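Chapter 3
Small Things: Sorting and Storing Jewelry

I kept my bracelets in a soup bowl for years. It was a nice bowl, but every time I wanted the one on the bottom I had to pull out the whole knotted mess, and by then I was late and wearing nothing on my wrist at all. So when I started planning this book I knew jewelry had to come early, right after socks and before the dreaded kitchen drawer. It's a small job. You can finish it in one sitting, and you'll feel wonderful afterward!

You need a flat surface, good light and something shallow to put things in. I like a bed for this (beads don't roll far on fabric, and you can sit down). Spread a cloth if your bedspread is fluffy, and then tip everything out.

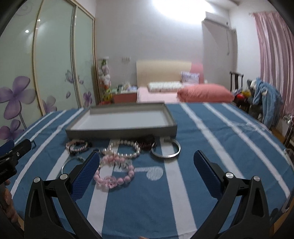
Spreading out comes before sorting, and I want you to take your time over it. Give each piece its own bit of space so you can see what it is. A striped cloth is fine for this, even a blue one with wide white bands, though I'll admit a silver cuff lying across a white stripe takes a second look to find. Keep the tray empty for now and set it at the back, out of the way of your hands. Pearls, pink beads and plain bangles all come out in front of it, where you can compare them. Don't put anything away yet! I know you want to.

Now for the sorting itself. In this chapter we use three groups, and I've tried plenty of other systems before coming back to this one:

Stiff pieces: bangles, cuffs, rings. They hold their shape and don't tangle.
Stretchy or strung pieces: bead and pearl bracelets.
Long or loose pieces: necklaces, pendants, chains. These are your troublemakers.

Start with whichever group you wear most. For me it's the strung bracelets, so they go in first and get the corners, and the bangles go along the side. Necklaces wait until the end, after you've worked the knots out with your fingers (a little patience, a blunt needle if you must, and never a hard tug).

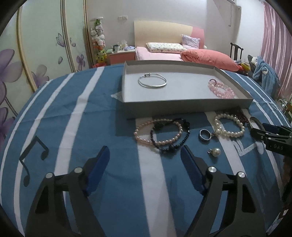
Figure 3.1 Sorting under way: a bangle and a pink bead bracelet in the tray, with the pearls and a tangled black beaded necklace still to go.

My own collection came to 37 pieces the first time I did this, and it took me one long June afternoon, mostly because I kept trying things on. Yours may go faster. If you own up to 200 pieces, split the job over a few days and do one group at a time.

By the end of the chapter you'll have a filled tray, a short list of repairs and a little pile to give away. Before you read on, find your tray. A shoebox lid will do nicely, and so will the bottom of a gift box, as long as the sides are low enough to see over. Section 3.1 begins with the bangles.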